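Folasade Okeke has been running the pantry shelf at the Derkotthorpe branch library for two years. She also works the front desk there, and before that she drove a bread route for Kurner, a bakery that closed its last local shop in February.

The shelf started small. Okeke had noticed that the same few people came in when the doors opened and stayed until closing, and that they didn't eat.

"You can't have food at the computers, that's the rule, so I thought maybe they were following the rule," she said. "Then I asked one man if he wanted half my sandwich and he took it outside and was back in a minute. So it wasn't the rule."

She put out crackers and canned soup on a book cart that had a bad wheel. Last year the shelf gave out 2,508 items, up from 1,808 the year before. She keeps the numbers in a notebook because the county asks for them when it renews the permission slip, which it does every spring.

I asked her what goes fastest.

"Bread. Always bread. People think it's going to be the canned meat or the peanut butter, and those go, but bread is gone by lunch. You don't need a stove for bread. You don't need a can opener. Some of the folks who come in are staying at the motel on the highway and all they've got is a coffee maker."

Candy bars are second, she said. She used to get letters about that. One patron wrote that a public library had no business handing out sugar, and asked that the shelf be limited to fruit and whole grains.

"I wrote back and said we'd love some fruit," Okeke said. "She did bring some, to be fair. Two bags of pears. They were good pears. But a person who's been walking since six in the morning wants a candy bar, and I'm not going to argue with them about it."

Most of the stock comes from people who drop off a bag on their way to return books. A bigger share than before comes from small grocers. Thư Lã, who owns a store on the same street, sends over loaves that are a day from the date on the package. Much of it is imported or made by Asian bakeries in the city, and the labels are often in Chinese or Vietnamese.

"At first people would pick it up and put it back down," Okeke said. "They'd ask me what it was. I'd say it's bread, you're looking at it. Now they ask for it. It's softer and a little sweet, and it holds up well for toast. One of the kids will only eat that kind."

Allergies are a harder problem. Lã writes the ingredients in English on a card for each delivery, and Okeke tapes the card to the cart. When there isn't a card, the loaf doesn't go out.

The other problem is storage. The library has one closet, and it holds the holiday decorations and a microfilm reader made by a company called Jelínek that has not been turned on in years. Okeke has asked for it to be moved. In the meantime the food is kept in whatever boxes come in with the book orders, with the tops cut off so that she can see what she has.

"I had nice plastic bins at one point," she said. "They walked off. A cardboard box, you don't care. If something leaks you flatten it and get another one."

She sorts before opening, usually starting at 7:30. Heavy things go in first – cans, jars, bags of rice – and get their own box. Bread and snacks go together in another. She learned that one after a can of pumpkin went through a whole delivery of rolls. 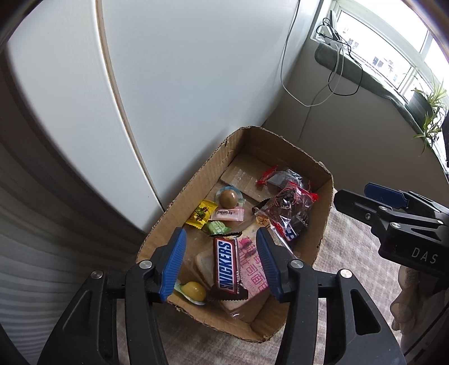
She is less sure about the coming year. The branch lost 41 open hours a month in the last round of cuts, and the cart is only out when the doors are open. She would like a cabinet by the bike rack that people could get to at night, and has a price from a carpenter, but the county wants to know who would clean it.

"I told them I would," she said. "I'm there anyway. They said they'd need that in writing, so I put it in writing, and now I'm waiting to hear."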